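How do I get a vinyl-backed tablecloth to lie flat?

Posted in Home & Laundry

Sihan Pan
I bought a tablecloth online in June and it came folded into a tight little packet. It has been on the table for 4 weeks and the creases are still there. The tag says polyester with a vinyl backing, do not iron, do not tumble dry. The table is 70 inches long and the cloth only hangs over a little at the ends, so there isn't much weight pulling on it. The pattern is straight lines, which makes every ridge look worse than it probably is.

Things I have tried: leaving heavy books on it overnight, smoothing it with a damp rag, and turning it over for a couple of days. The books helped in the middle but left the long fold as it was. I don't want to buy a steamer for one tablecloth. Is there a way to do this with what's in a normal house?

Zhiqiang Lei
Use the dryer on low for ten minutes. Never had a problem.

Fengying Han
Please don't put vinyl backing in a dryer, even on low. I did that with one from Drurnex and the backing stuck to itself and came off in patches when I pulled it apart.

What works for me is warm water and time. Fill the bathtub with water that is warm to the hand but not hot, lay the cloth in it loosely for fifteen minutes, then lift it out without wringing. Hang it over the shower rod with the long fold running across, so the weight of the wet cloth pulls on the crease. Once it stops dripping, put it on the table while it is still slightly damp and smooth it from the center out to the edges.

If one fold is still left after that, a hair dryer on the low setting will take care of it. Keep it moving, about a foot away, and press the spot with your palm as it cools. Test a corner first.
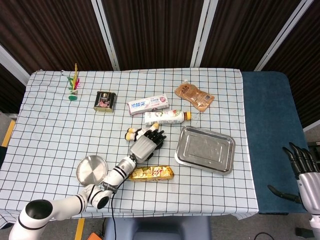
Black grid on white, with a short overhang at the front.

Clips do help with a short overhang. I use the plain steel kind that slide over the table edge. Put two on each long side and leave them there for a few days. The stick-on weights are not worth the money – they fall off the first time you wipe the cloth down.

For storage, roll it on a cardboard tube with the printed side out. Wrapping paper tubes are too thin and will crease, so ask a fabric store for an empty one.

Sihan Pan
Thank you, the bathtub did most of it. There is still a faint line down the middle but I can live with that. I'll look for clips.

Wanting Du
Check the tag for the fiber content before you try the warm water on a different one. Mine was cotton on top and it shrank a little while the backing didn't, so now the edges curl up. For cotton I just wipe it and wait.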